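Put the Purchase Files Where We Can All Read Them
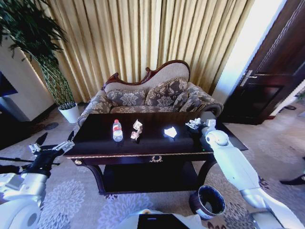 A water bottle and crumpled paper on a dark coffee table.

I spent three evenings last month reading the Briltville school lunch contracts, and I had a wonderful time. I mean that! The county finally scanned its food purchasing files and put them online, all 481 pages, and I think it's the best thing our local government has done in years. Now I want the same for every department, starting with roads.

Some background for anyone who moved here recently. Two years ago the county switched milk and produce suppliers in the middle of a contract, and when parents asked why, they were told the bid sheets were "being located." They were being located for most of a year. The old supplier, Jakubowski Dairy, asked for them too and got the same answer. When the folder came back it had turned up in a records room in Kisemau, in a box marked for the parks office.

Maybe that was a plain filing mistake. I lean that way, having seen the box labels. But a paper file that sits in one cabinet can go missing by accident or on purpose, and from the outside the two look exactly alike. Everyone connected with it stays under a cloud, including the clerks who did their jobs right.

A scanned file with a date on it clears that up fast. I can see that the Filletetti Produce bid came in before the deadline, that it was $900 a month lower than the next one, and that two people signed off on it. I can also see that the delivery penalty clause was dropped in the second draft (page 212, if you want to look), and I'd love to hear from the county about that one. Three years ago I couldn't even have asked the question, as I wouldn't have known there was a second draft.

The objection I hear most is cost. Scanning the lunch files took roughly 80 hours of staff time, and yes, those hours came from somewhere. But add up the time spent hunting for one lost folder, answering the same letters over and over, and paying a lawyer to explain the delay. I'd take the scanner every time.

The other objection is that no one will read this stuff. Well, I did, and so did my neighbor across the road, who caught an adding error on the bread order that I'd skipped right over. We're already planning to split up the road contracts between us if they ever get posted. The county board takes up the records budget in July, and the public comment period opens the meeting. Come and ask for roads next!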